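Bench Rules for Picking Cells, Revised

The working group on shared robot cells has finished its revision of the bench rules, and the new version applies at Barside and at the Skála site from the first Monday in October. The old version had grown to 19 pages, and most of that was about paperwork. The new one is shorter and deals mainly with what a person does at the cell before, during and after a run.

The rules cover any fixed arm that picks loose objects out of an open bin on a table. They do not cover mobile bases or conveyors, which stay under the Joltell procedure. They also do not replace the risk assessment for the cell. If the two disagree, follow the assessment and tell us so we can fix the wording.

What has changed

Bins and fixtures. A bin that the arm reaches into must be held so that it cannot slide or tip when the gripper touches a wall. Clamps are fine. Weights placed inside the bin are no longer allowed, as they end up in the way of the gripper and get left out of the collision model. Check each clamp by hand at the start of every session, and again after any contact that stops the arm. If a clamp has been moved, redo the bin position check before picking starts.

Where two bins are used together, both go into the collision model, including the rims and any clamp that stands above them. Clamp handles were missing from three of the models we looked at this year. Model them as plain boxes with some margin. They do not need to look nice.

Tape marks. Tape on the table is for locating parts and sheets. It does not count as a safety boundary and should not be described as one in the cell log. Replace marks that have lifted, and measure again when you do. Old marks that no longer mean anything should come off the same day.

Cables and hoses. Hoses and cables on the outside of the arm need enough slack for the full range of the wrist and no more. Before a new program runs at working speed, move the arm slowly to the four corners of the bin and to its deepest reach, and watch the loop the whole way. It must not touch the rim or go under the gripper. If it does, stop and tie it back. Do not fix the problem by limiting one joint in the program, because the next user will not know about the limit.

Objects. Keep a list of the test objects used in each cell. Small soft toys, blocks and clear plastic items are all allowed. Take out anything that has cracked or is shedding pieces. Clear and shiny items should be marked on the list, as depth cameras often miss them and a missed grasp on one of these tells you little about the gripper.

Wear. Scratches inside a bin are expected and are not a fault by themselves. Sharp edges and bent walls are. A new line in the monthly check asks for the state of the inner walls. If scuffing changes how the bin looks to the camera, take new background images and note the date.
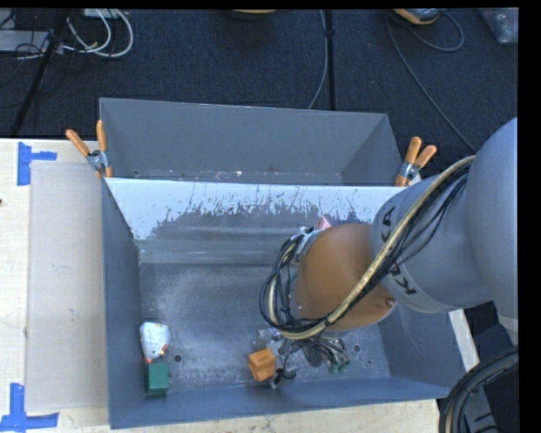 A KUKA arm reaching into a bin, with clamps at the join to the second bin.

Reaching in

This section drew the most comments, and it has been rewritten from the start. A person may put a hand in the bin only when the arm is in a protective stop and the person doing the reaching holds the enabling device. A paused program is not a stop. Neither is a program that is waiting for a camera image. If an object has to be moved more than a few times in a session, change the layout or the program.

The same goes for anything dropped beside the table. Leave it on the floor until the arm has stopped.

Logging

Each cell now logs contacts and failed grasps separately. In the Drumisix trial we went through 1539 logged attempts, and 792 of them had a single code that could have meant either one. That made the record close to useless for deciding whether a bin or a gripper needed attention. The new form has two fields. Please fill in both, even when the answer is zero.

A cell that passes 1000 attempts without a position check must be checked before the next run, whatever the log shows.

Copies and comments

Printed copies will be at each cell before the start date. Throw away the old ones, including any taped inside cabinet doors. Comments on the wording can go to the working group through the usual address. The section on clear objects is the one most likely to change again, and reports from cells that use them often would be useful.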